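Adodano council to return to paper forms for library card renewals

Adodano council will bring back paper renewal forms at its two library branches from September, after the online-only system recorded fewer completed renewals than forecast.

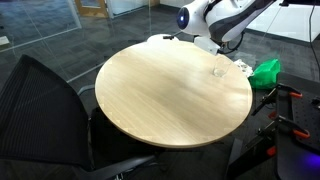 The council had budgeted for 1,388 renewals in the first quarter. It processed 971, of which 875 were lodged without staff help.

Program manager Yvette Gauthier said the form would fit on one page and could be filled in at the counter.
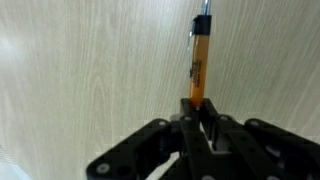

An orange pen held over a wood-grain surface.

Online renewal will stay open - the Resten branch will keep its evening help desk until 7 pm. Cards already renewed are not affected.

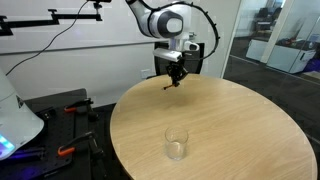
Fees are unchanged. Forms can also be posted to the Rai Street branch.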